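Speaker Notes: One Bowl, One Counter
Kalkidan Belay
June
2 shares | 0 comments

Opening (keep it short)

Good evening. Thank you to Zinash Tufa for setting up the chairs and for the coffee. My name is Kalkidan Belay and I run the home kitchen classes at Flavalstead. Tonight I'm going to talk about mixing bowls and the counter you put them on. If you came for the bread talk, that one is in the other room and it started at the same time.

Wait for people to move.

Why I'm talking about this

Most of the questions I get in class are about recipes. Most of the trouble I see in class is about space. A person has flour out, eggs out, the bag of sugar, a phone, the mail, and somewhere in the middle a bowl that slides every time they stir. They think they are bad at baking. What they need is a clear stretch of counter and a bowl of the right size.

I learned this from Fuad Assefa, who I worked for when I was starting out in Raton. He ran a small lunch place with a kitchen you could cross in four steps. Before any of us could touch food in the morning, the counter had to be bare. Then one bowl came down. You worked in that bowl, you washed it, and you used it again.

Pause. Ask how many people own more than one mixing bowl. Then ask who uses more than one in a normal week. Let them talk for a minute.

The bowls

Three materials to cover: glass, ceramic, metal. Hold up each one from the box. The glass one is chipped on the rim, so pass the other two around and keep that one on the table.

Glass. Heavy, stays put, you can see the bottom. Good for checking whether flour is still sitting under the batter. It can go in the microwave if it's marked for it. I don't like it near a tile floor.

Ceramic. Also heavy. Nice to look at, and fine for bringing to the table. Mine lives on a high shelf and I don't get it down much.

Metal. Light, quick to chill, quick to warm. You can drop it and all you get is noise. It doesn't go in the microwave. A polished finish shows fingerprints and a brushed finish hides them. I use metal for nearly everything - cream, salads, cookie dough, washing greens.

Weight matters more than people expect. A light bowl will walk across the counter when you whisk. Fold a damp dish towel into a square, put it down first, set the bowl on top. Demonstrate this. Whisk with no towel, then with the towel. Make sure the people at the back can see.

Size

People buy too small. If a recipe fills the bowl past halfway, you will lose some over the side when you fold. Buy one that looks too big in the store. Then check that it fits in your sink. Natnael Degefa from our Yimer group bought a very large one and has to wash it in the bathtub. (He said I could tell you that.)

For a household of one or two, a medium bowl and a small one will cover it. Leave the nesting sets alone unless you have a cupboard for them. The smallest bowls in those sets end up holding paper clips.

Prices: I am often asked what to spend. I spent around 60 dollars on my first good one and I didn't need to. The secondhand table at Zollo has plenty for much less. Look for a rolled rim that doesn't trap water, and a flat base. Set it on a level surface and press on one side. If it rocks, put it back.

The counter

Light counters and dark counters both have their fans. I like a light one for baking because I can see crumbs and a dark bowl is easy to find. Flour disappears on a light counter, though, so wipe it even when you think it's clean. Use your palm. You'll feel the grit before you see it.

The routine I teach:

Clear everything off, including the toaster if you can.
Wipe with warm soapy water, then with a clean wet cloth, then dry.
Bring out the bowl and nothing else.
Read the recipe all the way through before opening a single cupboard.

Slide goes up at this point. Leave it up while taking questions on the routine. 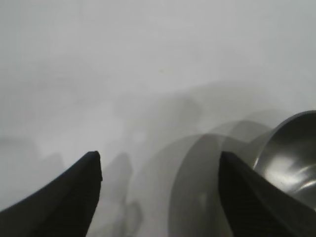
A dark metal bowl with a glossy finish, at the right, and a pale surface.

Say: look at how easily a dark bowl shows up against something pale. If your counter is dark, a bowl in a lighter color will do the same job.

Say: the shine comes up with a soft dry cloth on most polished metal. Skip the scouring pad. For stuck dough, fill the bowl with cold water and leave it while you do something else. Hot water cooks the flour on and you'll be there all night.

Likely questions

Can I put a dark metal bowl in the dishwasher? Depends on the finish. Some coatings go dull. Check the bottom or the box. When in doubt, wash by hand.

Do I need a lid? A dinner plate works.

What about a stand mixer? Abenezer Beyene is covering mixers next month, so send those to him. He has asked for them in writing.

My counter is tiny. A board across the sink gives you a bit more. Make sure it sits flat and doesn't tip when you lean on it.

If there's time

Tell the one about Fuad and the lost measuring spoon. It runs long. Skip it if we're past eight.

Closing

Remind people the sign-up sheet is by the door, for the knife class and for the pastry class. Knife class has two places left. Ask them to return the ceramic bowl to the box if it's still going around. Towels go in the bag under the table.

Thank Zinash again. Lights are on the left as you go out.

3060 views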